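From: Olga Zabala
To: narevstead-travel list
Date: 18/05/2023
Subject: Re: [narevstead-travel] One-way rental, drop-off fee and the deposit

Hello all,

Thank you to those who wrote to me off the list. I answer here for everybody, so that it can be found later in the archive.

Tumelo Ntuli wrote:

> We are four adults and want to pick up a car in Narevstead and leave
> it in Masilela. Clalik shows a good price on the first page, but at
> the last step there is a one-way fee which I did not see before. Rukitz
> has no such fee, but asks for a deposit of 900 on a credit card, and I
> have only a debit card. Is there somebody who has done this trip and
> can say which is better? Also, is it true that the second driver must
> be present at the desk? My brother will come one day after me.
>
> Tumelo

I made the same trip last December with my husband, in the same direction, so I can tell what was our experience. Maybe some of the prices are changed now. Please check them before you pay.

First, the one-way fee. With Clalik it is true that it comes only at the last step. For us it was 100, and it was written in the gray text under the total, in the line "other charges payable at the desk". This means it is not included in what you pay on the website. You must have it with you on the day. I wrote to them to ask if it is the same for all sizes of car, and they answered that for the bigger ones it is more. With four adults and luggage you will probably need a bigger one, so please ask for the exact amount in writing and print the answer.

Second, the deposit. Rukitz blocked the money on our card in the morning when we took the car, and it was free again 9 days after we returned it. During this time you can't use this money, so if your card has a limit of 1,000 there is almost nothing left for hotels. I did not know this and we had to pay one hotel with cash. About the debit card I am not completely sure. The conditions say "credit card in the name of the main driver", and the man at the desk was very strict with the people before us in the line. They had a debit card and he offered them the full insurance of the company in place of the deposit. I did not hear how much it was, but they were not happy.
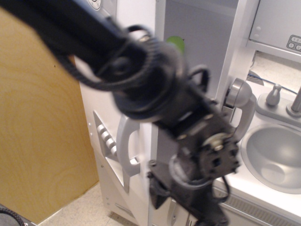
Lindiwe Fourie replied to me that the full insurance bought at the desk is almost always more expensive than the one you take in advance, but the one taken in advance does not remove the deposit. You pay for the damage first and the insurance gives the money back to you afterwards. She waited more than 9 weeks for hers, with many e-mails, and they asked two times for the same paper. I think this is an important difference and I had not understood it before she explained it.

Third, the second driver. In our case both of us had to be at the desk, with both licenses. Jhair Cabrera told me that Clalik allowed him to add a driver later, at a different office of the same company, and that he paid for the additional driver only from that day. So Tumelo, if your brother arrives one day later, maybe you can do it in this way, but ask which offices are open. The one at the bus station in Narevstead closes early and the phone there is often not answered. Until he is written in the contract he should not drive, also not for a short distance.

Two small things more. Take pictures of the car from all sides before you leave the parking lot, also the wheels and the roof. We had a scratch near the back door that was not on the paper, and the girl added it without any discussion when I showed it to her. And fill the tank in Masilela before the last bridge. After the bridge there is no gas station until the office, and if the tank is not full they charge the fuel and also a service fee for filling it.

Thabiso Mahlangu asked me if the road is good for a low car. The main road yes. The shorter one by the lake has a long part with gravel, and Rukitz does not permit it in the contract. I don't know what Clalik says about gravel. If someone has the conditions of this year, please send them to the list, I would like to read them also.

Kind regards,
Olga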